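Skondwood: notes on preterm babies and breathing support

README, last touched in October

Hi, and thanks for opening the readme before the data. I put Skondwood together because I was tired of hunting through old unit binders every time a colleague asked me how long our smallest babies stayed on CPAP. It's a table of breathing support records from two neonatal units, Nolgate and Gindau, cleaned up as well as one nurse with a laptop and a lot of tea can clean anything up. I'm Anas El Ouafi, and the mistakes are mine (please tell me when you find one!).

What's in it

There are 1,346 rows. One row is one stay, so a baby who was moved out and came back shows up more than once, with the same study code each time. Every baby in here was born before 32 weeks. The main file is stays.csv, and there's a second, smaller file called changes.csv that logs each switch between ventilator, CPAP, high flow and room air. If you only want the simple version, you can ignore the second file completely.

The columns people ask me about most:

ga_weeks is gestational age at birth in completed weeks. Days are dropped. I wanted to keep them, but Gindau only wrote down weeks for the older records.

bw_grams is birth weight, rounded to the nearest ten. Yes, there is a cluster at exactly 800. I went back to the paper charts and a lot of those are real readings from an old scale that liked round numbers, so treat that bump with some suspicion.

support_first is whatever the baby was on one hour after arrival. What happened in the delivery room isn't in here at all.

caffeine is yes, no or blank. Blank means I couldn't find the drug chart. Please, please don't read blank as no.

home_o2 is whether the baby went home on oxygen. Nolgate changed its rule for this partway through, and the column rule_version tells you which one applied.

How it was put together

I typed the Nolgate records from paper and exported the Gindau ones from their charting system, then matched the two sets of column names with a script called manríquez.py. It's long and ugly and I love it. Run it from the top folder or it will complain about paths. Times are local and I never did sort out the clock change, so a baby can come off the ventilator an hour before going on it. I left those rows alone and flagged them in time_odd.

Names, birth dates and bed numbers were gone before anything left the units. Study codes were shuffled, so they don't follow the order of admission.

What I'd use it for, and what I wouldn't

It's great for teaching, for trying out a survival curve, or for getting a feel for how messy bedside data gets. I wouldn't use it to compare the units with each other. Gindau takes in the sicker transfers, and there's no severity score in here to even things out. And it should go nowhere near a decision about a real baby.

Still on my list: splitting high flow by liters per minute, and follow-up visits for up to 2 years after discharge, if I can get permission.

Questions and corrections go in the comments at the bottom, I read all of them. 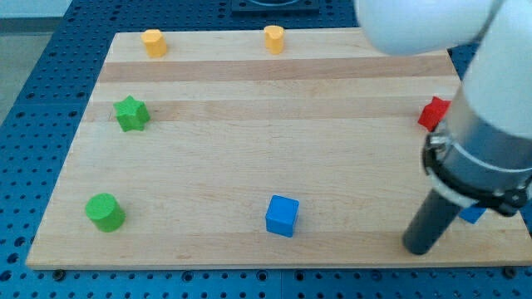
Manríquez: Could you add a column for babies who went back on the ventilator after a first try at CPAP? I can sort of rebuild it from changes.csv, but the rows flagged in time_odd keep tripping me up and I end up dropping them by hand.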